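Vavallow Kitchen, Prep Line 2: Walk-Through Checklist With Comments
January 3, 2022
By Marion McIver, shift safety lead
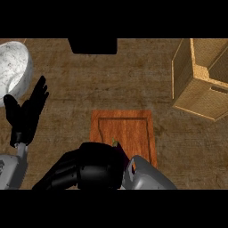
I was asked to sign off the two-arm vegetable prep station before the morning crew goes back on it. I have signed parts of it. My marks and comments follow in the order of the Guvina form, which was written for slicers and doesn't fit this job very well.

1. Emergency stop within reach of each person: PARTIAL
One button, on the left side. Whoever loads from the right has to walk past the arms to get to it. The sales deck said two.

2. Reach of arms marked on the floor: NO
Tape was put down in April and has mostly worn off. People are guessing.

3. Bowls, boards and boxes kept in set spots: PARTIAL
They start the shift in set spots. By the first break a box has been pushed over to make room, and the arms slow down or stop. Somebody then leans in to fix it, and I don't like how normal that has become.

4. Hands and fingers inspected for food bits, cracks, loose parts: YES
Done at start of shift. Takes 7 minutes per arm. This time isn't in the staffing plan and comes out of the crew's setup.

5. Soft or odd-shaped produce handled without damage: NOT RATED
The form wants a yes or no. Eggplant is what I'd watch, being smooth and easy to bruise. I would like to see reject numbers by item before I write anything, and I've asked for them twice.

6. Knife work separated from arm work: YES
All cutting is still done by people at the next table. I want that in writing, with a name under it, before anyone talks about changing it.

7. Stops logged: YES, BUT
The log shows 117 stops over the last quarter. It gives a time and a code for each. It doesn't say who cleared it or whether they reached in to do it. Those are the two things I need.

8. Staff trained: PARTIAL
Training is a 76-slide file and a signature. Evander Yule, who ran this table by hand before the arms came, taught the newer people the rest on his own time. His job title is now "station attendant" and his pay grade is under review. Not a safety item, I was told. I think it is. A person worried about his grade will clear a jam fast.

9. Workload after install: NO BOX ON FORM
We were told the lifting would go away. The picking up and putting down has gone down some. The boxes still come in by hand, and one person now covers what two did, so that person carries more of them. Moffat's report claims over 2343 "touches saved" per week. I can't find out what a touch is.

Result: station may run with one attendant and one loader, both present. No single-person running until items 1, 2 and 7 are closed. If the plant manager wants to overrule that, there's a line for it on the back page.

Related
Prep Line 1: floor drain recheck
Gesach conveyor guard, second visit
Glove sizes: please stop borrowing from receiving
Stop log codes, what they mean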